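Govanance project, Monday check-in, 21 December 2020
Present: Hagos Nigatu, Adanech Woldemariam, me (taking notes again, so blame me for the spelling)
Started late, coffee machine trouble.

1. Last time's actions
Hagos finished merging the August episodes. We now have 346 in one place, all with the same action format, and I owe him lunch. Adanech still hasn't heard back from Climitz about the loan extension. She'll call them instead of emailing.

2. Results on the shelf-tidying task
This took up most of the hour. Adanech ran the new policy against the old one, 15 trials each, same start positions. The old one finished 6 and the new one finished 14, and I'll admit I asked her to read that out twice! The only change is that the policy now picks a grasp point first and plans the arm path second — before, it did both in one go.

Hagos wasn't ready to celebrate. His worry is that the start positions all came from the same afternoon, so the new policy may just like that layout. Fair point, and we went back and forth on it for a while. 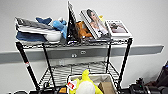 Soft things are still where I'd expect trouble. Plush toys and folded cloth squash differently every time, and a book leaning on something can slide once its neighbor moves. Adanech thinks the grasp-first step helps with books more than with toys, but we didn't log results by object type, so we can't say yet. We agreed to log it from now on.

3. Name of the method
I still like Nindier. Hagos says it sounds like a cough drop. Parked until we have a draft.

4. Write-up
Gebretsadik wants two pages from us before they decide on the next round. I'll do the method part, Adanech does the results table. No big claims until the shuffled layouts are in — we all signed up to that.

Actions
Adanech: rerun both policies with shuffled layouts, call Climitz
Hagos: add object type to the log, check old episodes for duplicates
Me: method section, lunch for Hagos

Next meeting after the break, Adanech will send a time.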